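# Setting the pretend table: notes for the Bristum play talk

*Forty minutes plus questions. Slides are mostly pictures, so talk to them, don't read. Water on the left of the lectern!*

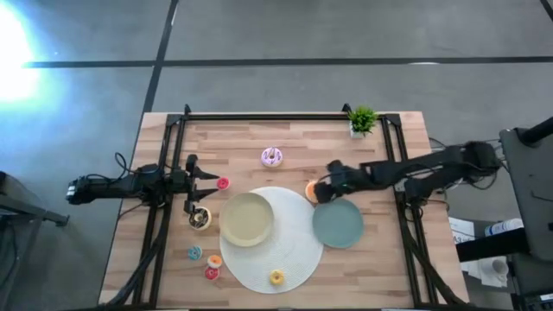 Start with why I love pretend food. I've been running play sessions out of the Sotton hall since 1997, and if I had to pack one tub and leave the rest at home, it would be the tub with the play food in it. Kids who won't touch the paints and kids who won't sit for a story will still come over and see what's for afternoon tea. And it doesn't take much of a setting. A bare timber table, a big round white placemat, a beige bowl, a teal-grey plate and some toy donuts in different sizes and colours, and you've got a café, a birthday and a bakery before anyone's had to explain the rules.

(Pause. Let them look. Someone will always call out which donut they want, so let them.)

## The placemat does more than you think

- A placemat tells a child where the meal is. On a large bare table the food wanders; with a mat down, it has a home.
- Big and round is my favourite. More than one child can reach it, and there's no "top" to fight over.
- Let the crockery hang over the edge. I used to go round straightening things between groups and it drove the kids mad — they'd put that plate there on purpose.
- Plain colours. If the mat is covered in cartoon characters, the play turns into a chat about the cartoon. Fine, but a different session.

Tell the story about the tea towel we used for two years before we bought a proper mat. Keep it short, last time I went on a bit.

## Bowl and plate, not two plates

This is my hobby horse, so bear with me. Give children two plates the same and they'll mostly share out: one for you, one for me. Lovely. Give them a bowl and a plate and they start sorting. Is the bowl for the little ones? Is it the shop and the plate is the customer? Is the bowl where they go when they're "still cooking"? I've heard all of those, and one very firm four-year-old who told me the bowl was for donuts that had been naughty.

Ask the room: what would you put in the bowl? Take a few answers. There's usually a good one from the back.

## Why donuts

Show of hands, who has a tub of plastic vegetables that never gets opened? (Mine's still in the cupboard. Very clean capsicum in there.)

- They're easy to pick up, and a small hand can hook a finger through a ring if the hole's big enough.
- Different sizes give you big, bigger, biggest without a worksheet in sight.
- Different colours give you flavours, and flavours give you language. I once got "blueberry but the sad kind". I wrote it on the wall.
- They get offered! Even a quiet child will hold one out to you. Always accept it. Always say thanks. Pretend to chew for longer than feels dignified.

Mention choking sizes here. Check every piece against your own service's rules, and pull anything that's split or shedding bits.

## Spread it out first

Don't stack everything neatly on the plate before the doors open. If the table looks finished, children tend to admire it and move on. Scatter the food over the tabletop, leave the bowl and plate with room in them, and the job is sitting there waiting. Tidying *is* the game for plenty of under-fives, and I'm not about to stop them.

Same at pack-up: "Can you get the donuts into the bowl?" works far better for me than "Pack away, please."

## Money slide

Quick one, people always ask. Our Zemoten grant was 3000 dollars and 2000 of that went on the tables, which have earned every cent. The whole food collection, mats and crockery included, came to 120. Most of it was from op shops and the Cha toy swap, and I'd send any of you there tomorrow. Go early, take your own bags, check the bottom of the boxes.

## To finish

- Handout is on the table by the door, set-up list on one side and cleaning on the other. Warm soapy water, rinse, dry on a rack.
- Invite people up to have a go with the tub. Grown-ups are shy for a minute, then you can't get the donuts back off them.
- Questions. If it's the one about real food versus pretend food on the same table, my answer is separate tables, and wash hands in between.
- Return the clicker.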